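The Korkow Reserve Depot

The depot at Korkow holds equipment for 15 reserve units, most of them company size or smaller. None of the units own the vehicles they train on. They draw them in September, sign for them, and return them after the exercise period.

Under the old arrangement each unit kept its own stores. Edgars Vaher, who ran supply at Brorkell before the two sites merged, found that spare parts were being ordered twice and that radios were going out with the wrong batteries. The merged depot works from one list. A unit submits its request 50 days ahead, and a clerk checks it against the training plan.

Issue starts at 6 in the morning. A full company draw takes 32 line items, from tents to generators, and each line is signed by two people.

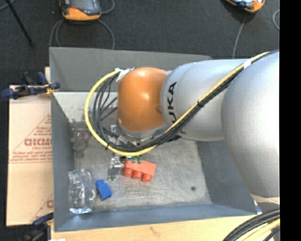 Returns are slower. Vehicles are washed, inspected and logged before the unit is released, and any damage goes on a separate form. Mārtiņš Adomaitis, a reserve sergeant, would like inspections split over two days. The depot has refused so far, on the grounds that part-time soldiers are due back at their civilian jobs. A revised schedule is under review.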